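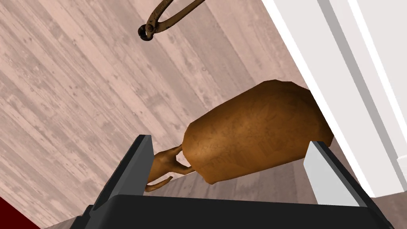
Re: [starnwood-cells] Nina: fingers closing off center after the swap

From: Wilson Huamán
To: starnwood-cells list
Date: May 9, 2020

> Hi all,
>
> I took over the Nina cell from the day crew and I have a problem I
> can't pin down. The fingers on the Flaron gripper were changed before
> I got here. Since then it picks fine on boxes and blocks, but anything
> round gets pushed sideways when the fingers close. The left finger
> touches first, the part rolls, and then the right one gets there.
>
> I ran the same picks in Jergate to see if it was my program. In the
> simulator the fingers close evenly and the part stays where it is, so
> I guess the program is all right. I don't know how far to trust that.
> The model was built for the old fingers and I'm not sure anybody
> updated it.
>
> Two questions. Is there a written procedure for zeroing the fingers
> after a change? And do I need to redo the camera as well, or only the
> gripper?
>
> Thanks for any help.

There is a procedure but it was never put on the list, so I'll write it out. I did the last two finger changes on Nina before this one and both times had the same trouble you have.

First, don't touch the program. If boxes are fine and round parts roll, the fingers are closing on a point that isn't the middle of the gripper. A box slides a little and you never see it. A round part has nothing flat to sit on, so it turns.

What I do:

Put the cell in manual and take the arm to the service position, fingers pointing down, nothing in them. Turn the gripper air or power off at the panel, not from the pendant. The pendant only holds the command, and the fingers can still move when you let go of them.

Take both fingers off. Wipe the seats on the gripper body and the backs of the fingers with a dry cloth. Look for a burr on the edge of the left seat. There was one in July when I did the first change, and it held the finger off the seat just enough to tilt the tip. I took it down with a fine stone. It may have come back if somebody forced a finger on.

Put the fingers back with the screws loose. Close the gripper slowly onto the 20 mm gauge block from the Nina drawer. Press each finger back against its seat by hand, then snug the screws, going back and forth between the two sides. Final torque is on the card inside the panel door. I'm leaving the number out of this mail since the card gets changed when the screws do, and I don't want people working from an old message.

Open, take the block out, and set parameter 121 to zero. That one is the center offset. Whoever set up the old fingers left a correction in it, and the correction stays in the controller when the fingers are changed. I would bet on this being most of your problem. Write the old value in the log before you clear it.

Then close on the block again at 4 different places along the stroke and check both sides with a feeler gauge. If one side touches early at every opening, enter the difference in 121. If it touches early only near closed, the finger is tilted and you need to go back to the seats. Don't try to fix a tilt with the offset. It will come out right at one width and wrong everywhere else.

About Jergate. You are right not to trust it for this. The simulator moves both fingers from the same number, so they always meet in the middle no matter what the real ones do. It also doesn't read 121. What it's good for is checking the approach: whether the fingers go down on either side of the part, whether the tip clears the floor, whether a handle or a stem ends up outside a finger where it can catch. For your round parts I would look at that last one. When there's a curved handle at the narrow end, it can go behind a finger and the grip looks fine from the front. Turn the view and check before you run it on the cell.

The finger model does need to be replaced. The one in the shared folder is still the old shape, straight on the inside. I have the new one and will upload it tonight under the Nina folder. Load it, and leave the friction setting where it is for now. It was set too high once to make a demo work and we spent a long time wondering why every pick passed.

On the camera: you only need to redo it if the bracket was moved. The bracket shares two screws with the gripper body but none with the fingers, so a finger change alone shouldn't disturb it. Check the paint line across the bracket and the flange. If the line still meets, leave the camera alone. If it doesn't, do the full routine with the target board, and do it after the fingers and not before.

When everything is back together, run 100 picks at low speed with the round part and watch the first few from the side. The part should stay put as the fingers come in. Log the misses with the position in the tray. If they bunch up in one corner it's the tray or the camera, and if they're spread out it's still the gripper.

One more thing, the spare finger screws in the drawer are from two different batches. Use the ones with the black heads. The others are a little longer and bottom out before they clamp.

Please post the old value of 121 when you have it. I'd like to add it to the notes for the cell.

Wilson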